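Nekano cell, notebook entry, October, 10:40. Present: S. Li, H. Su.

Purpose: to evaluate the wrist-view method for handling PC parts at the printed fixture.
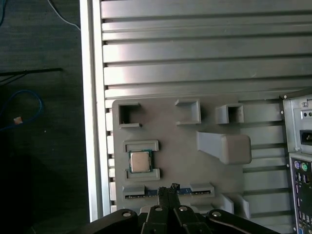

Which views does the policy receive? The wrist view and the fixed side view, at 10 frames per second.

The training set holds 422 demonstrations, of which 275 concern memory.
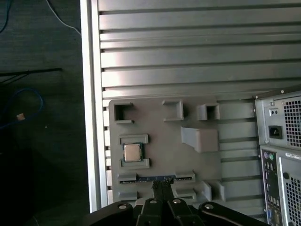 Memory part between the fingers, at the lower slot.

Processor handling is logged separately. Finger force was set to level 5 for the processor, 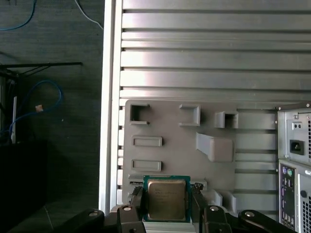

and the same setting will be kept until Z. Xiong has reviewed the force logs. No other parameter is to be changed.

Side-view calibration was repeated before the work at the case.
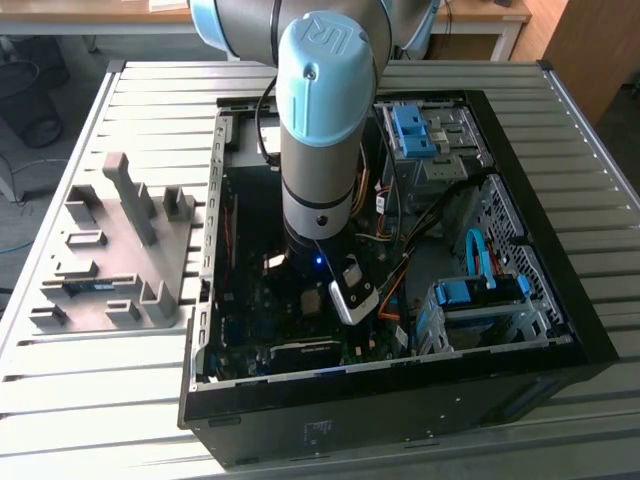 Outstanding items

N. Gunawan to check the time stamps. Logs to be copied to Reltham.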